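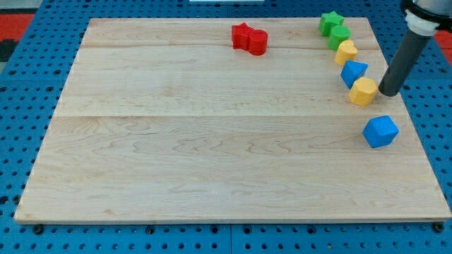 Most people who ask the software lead at Trodova about her work want to hear about the arm, and she would much sooner talk about the planner, the part that decides where the arm ought to go next and how it should get there. We sat down with a pot of tea in February 2018, and she was soon explaining why pushing is harder to plan than picking up. "When you hold a thing, you know where it is," she said. "When you nudge it, you've only got an opinion." On the board, the yellow octagonal block and the blue cube have a short gap between them, and the grey tool has its rounded tip just to the right of the octagon. A person would think nothing of a gap like that, she told me, but the planner has to ask whether a push will bring one block up against its neighbour, and what both will do then.

The first version, called Valach, tried 40 possible pushes before every move and chose the best. "It was a lovely thing to read and a dreadful thing to wait for," she laughed. The present one, Cuvberg, begins with 5 and only looks further when the scores come out close together. She is fond of it – you can hear that – though she grumbles about the hearts and stars, whose corners turn a straight push into a spin.

I asked what she was working on now. The logs, she said, with a sigh. There are 1,153 recorded pushes to go through, and 37 of them have timestamps that disagree with the camera's. "I'll be at that until Friday, I should think, and then I'd like to get back to the corners."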